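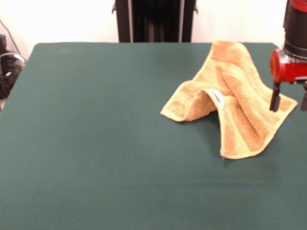 *A terry cloth hand towel on a green table. A small white care label shows in the fold near the middle.*

# How Does a Towel Drink Water?

**From the Everyday Things series, McGrath Museum of Household Life**
September 24, 2021

Every home has towels. They hang in the kitchen and the bathroom, and they are used so often that few people stop to look at them. This page explains how a towel is made, why it soaks up water, and how it should be folded and cared for. Words in **bold** are explained in the list at the end.

## Look at the loops

Most bath and hand towels are made of a cloth called **terry**. If you hold a terry towel close to your eyes, you will see that its surface is covered with tiny loops of thread. The loops make the towel feel soft and look a little fuzzy.

A bedsheet is made of thread too, but its threads lie flat. Because the loops of a towel stand up, they give water many more places to go. Water moves into the small spaces between the threads and stays there. Scientists call this movement **capillary action**. The same thing happens when you dip the corner of a paper napkin into a glass and watch the water climb.

Many towels are made of cotton. Cotton comes from a plant, and each cotton fiber can hold water as well. A towel made of cotton loops therefore takes in water in two ways: between its threads and inside them.

## The parts of a towel

**The pile.** This is the name for all of the loops together.

**The border.** Many towels have a woven stripe near each end. The towel in the photograph has border stripes that look darker than the cloth beside them. On many towels the border has no loops, so it feels flatter than the rest.

**The hem.** The edge of the cloth is turned over and sewn down. Without a hem, the threads at the edge would come loose.

**The care label.** This small tag is sewn into the hem. It tells the owner how to wash and dry the towel, often with little pictures. A drawing of a tub of water means "wash." A square with a circle inside it is about the dryer.

## How towels were made in Brarov

The Museum keeps a set of towels from the Matitz Mill in Brarov, which opened in 1905. In its first year the mill had 112 looms. A **loom** is a machine that crosses threads over and under each other to make cloth.

A terry loom needs an extra set of threads. One set is held tight and makes the flat part of the cloth. The other set is left slack, and when the threads are pushed together, the slack ones pop up into loops. One loom at Matitz could make 100 hand towels in a day. The finished towels were cut apart, hemmed by hand and tied in bundles for the shops.

## Why a towel should be spread out

A towel that is left in a heap has many folds. If it is damp, air cannot easily reach the inside of those folds, and the cloth dries slowly. Tiny living things called **mildew** can begin to grow there. Mildew is what gives an old, damp towel its sour smell.

After you use a towel, shake it once and hang it over a bar with as little overlap as possible.

## Folding a hand towel

1. Lay the towel on a clean table.
2. Find the four corners and pull each one outward until the cloth is flat.
3. Smooth out the ridges with the palm of your hand.
4. Bring one short end over to meet the other.
5. Fold in half again the same way.
6. Turn the towel so that the folded edge faces you.

Folding towels the same way each time makes a pile that does not tip over.

## Try it at home

Ask an adult before you begin. You will need a hand towel, a cotton pillowcase, two bowls and a measuring cup.

Pour 200 milliliters of water into each bowl. Put one corner of the towel in the first bowl and one corner of the pillowcase in the second. Wait five minutes. Lift both out and measure the water that is left. Which cloth took in more? Write down your results and compare them with those of a friend.

## Words to know

- **Capillary action:** the movement of water through very small spaces
- **Loom:** a machine for weaving cloth
- **Mildew:** a growth that forms on damp things
- **Pile:** the raised loops on a cloth
- **Terry:** cloth woven with loops

Matitz Mill towels are on view in the Geltetti Room through March. Classes may visit on weekday mornings.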